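Prumthorpe > Help > Kids' Rooms > Beds, bedding and tidy-up FAQ

Kids' beds and bedding: the questions we get most

Laurier Vachon, March 2018

Updated again as the inbox got silly after the moving-house post. Same rules as always – short answers, our opinion, your house. If yours isn't covered, email and I'll get to it.

How many sets of sheets does one kid need?
Three. One on, one in the wash, one in the cupboard for the 2 am vomit. Two is doable if you have a dryer. We ran on two for most of a winter and I wouldn't go back.

Do I need the matching everything?
No. Buy the fitted sheet and pillowcase they love, keep the doona cover plain. Plain cover goes with whatever character is in favour this month. Plain ones are easier to pass on to cousins too.

What size do I buy for a toddler bed?
Measure the mattress. Length, width, depth. Toddler beds are all over the place and half of them take a cot sheet, half don't. The Borska ones we had came up short on depth and popped off the corners every night, so check the depth before anything else. If you're moving up to a single by April or so, just buy single now and tuck the extra under.

Cotton or polycotton?
Cotton for hot sleepers. Polycotton if you hate ironing and the wash has to be dry by bedtime. We have both. Flannelette for winter, and wash it by itself the first time or everthing you own gets fluff on it.

How often do you change the sheets?
Weekly. Fortnightly when life is bad. Straight away if there's been Vegemite.

The print is going dull already. What am I doing wrong?
Probably too hot and too much powder. Turn it inside out, cool or warm wash, half the powder you think. Dry in the shade. A full day on the line in summer will take the colour out of any print, doesn't matter what it cost.

Marks that won't shift?
Depends on the mark.
Texta – metho on a cotton pad, dab, don't rub, test a corner first.
Milk – cold soak, never hot.
Blood nose – cold water and plain soap, quick as you can.
Mystery brown – soak overnight in napisan and hope.
Pencil – soft eraser before it goes anywhere near water.

Should the kid make the bed?
Ours started at 5. "Made" means doona pulled up and pillow at the right end. Don't fix it after, they notice.

Which way round does a fitted sheet go?
Put a dot of laundry marker on the label corner, that corner always goes bottom right. Saves the swearing. Petrenko sheets come with a side tag and you can skip the dot.

Bed against the wall or out in the room?
Against the wall for little rooms, more floor to play on. Downside is the gap. Things go down the gap. Pull the bed out once a month, you'll find socks, a library book, possibly the good scissors. A rolled towel jammed down there keeps most of it out.

My sheets won't fold. Help?
Nobody's do. Fold into thirds, roll it, shove the whole set inside its own pillowcase. One bundle per set on the shelf. Takes a minute and you can send a kid to get one.

Where do all the little things go?

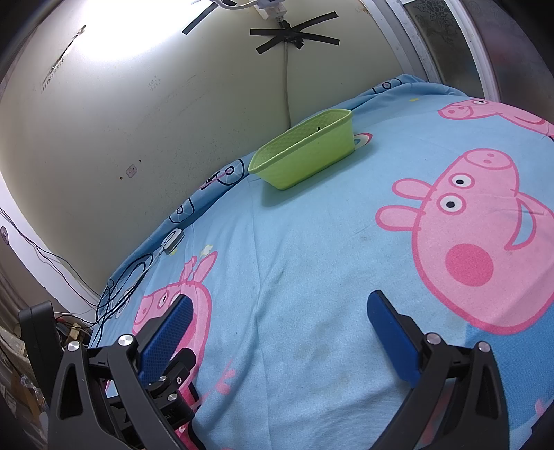 Baskets, one per kind of thing, and start fewer than you think. Soft toys in one, books in another, the rest gets a think. You don't need the fancy cane ones (splinters, and they snag on everything knitted). A rectangular plastic one with an open top does the job, like the lime-green one at the back of the bed on the Peppa sheet. You still get a bit of a woven look on the sides and it wipes clean with a wet cloth. Bright colour helps as well, you can say "put it in the green one" to a three year old and get somewhere. No lids. Lids get lost or sat on.

Tidy onto the bed or onto the floor?
Bed. Tip everything on the bed, sort from there. It has to be cleared before anyone can sleep so the job gets finished. Floor piles just become the floor.

Labels on baskets?
Pictures for under fives, words after. Masking tape is fine. The Mutetti stick-on ones look lovely and peeled off ours in a week, your's might do better.

She has gone off the character sheets. Bin them?
No! Cut them up. Dolls' bedding, dress-up capes, painting smocks, drop sheet for craft. If they're still decent pass them along to a younger kid, or ask the local op shop if they take bedding before you lug it down there.

Mattress protector, yes or no?
Yes. Two. Layer them – protector, sheet, protector, sheet – then at night you strip the top lot and there's a made bed under it. Best thing in this whole FAQ and I've put it near the bottom, sorry.

Can I copy this for my mothers' group newsletter?
Go for it, just put our name on it.

Contact us | © 2018 Prumthorpe | Back to top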